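I got the job at Cosuretti because I lied about knowing how to carry three plates. Lucinda Begay, who owned the place, handed me three plates and watched me walk to table 7, and by the time I got there I had two plates and a very surprised dog.

"You can start tomorrow," she said. The last waiter had quit over the soup, so she wasn't in a position to be picky.

I should explain the soup. Cosuretti was supposed to be an Italian restaurant, and it had the checkered napkins and the big peppermill and everything, but the cook was Magdolna Szénási and Magdolna had her own ideas. You could order the minestrone. You could order it as many times as you liked! What came out was her mother's bean soup with smoked pork, and if you sent it back she came out after it and stood next to your chair until you tried it. Most people ended up asking for bread.

So that was my first September in Uldale, running bean soup to people who wanted minestrone, and I loved it more than any job I've had before or since.

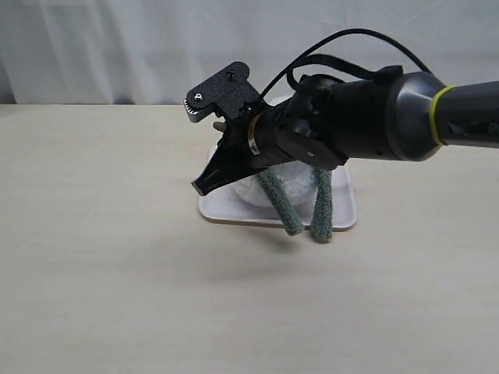

Then Lucinda heard that Benedek Major was coming. He wrote the food column in the county paper, and he had once closed a pancake house with a single paragraph (that's how people told it, anyway). She heard it from Jayanthi Gounder, who ran the sweet shop across the street and had fed him so much cashew fudge that he told her his plans for the whole month.

Lucinda went white and marched into the kitchen, and I went in behind her with a stack of bowls so I'd have an excuse.

"Tonight," she said, "when somebody orders minestrone, they get minestrone."

Magdolna kept chopping. "What's in it?"

"You know what's in it."

"Zucchini," said Magdolna, like it was the name of a man who owed her money. But she said fine. She even sent me out for the zucchini.

He came at seven, a small man in a raincoat, and I put him by the window. He read the entire menu, including the part about parking. I was so nervous I told him the specials twice, and the second time I added a fish we didn't have.

"I'll have the minestrone," he said.

I carried it out with both hands. It was green and orange and very pretty, and it had little pasta shells in it. He took a spoonful. He put the spoon down and looked at the bowl, then at me, then over at table 5, where old Lajos Dobos was eating his usual.

"What's he having?"

"Minestrone," I said, before I could stop myself.

Lajos looked up. There was a piece of pork on his chin. "Best in the state," he said.

Benedek Major pushed his bowl to one side. I looked back at the kitchen door and there was Magdolna's face in the round window, and I swear she already had the ladle in her hand.

I brought him the other one. He ate the whole thing and asked for bread, and then he asked for the fish. I told him we'd just sold the last of it.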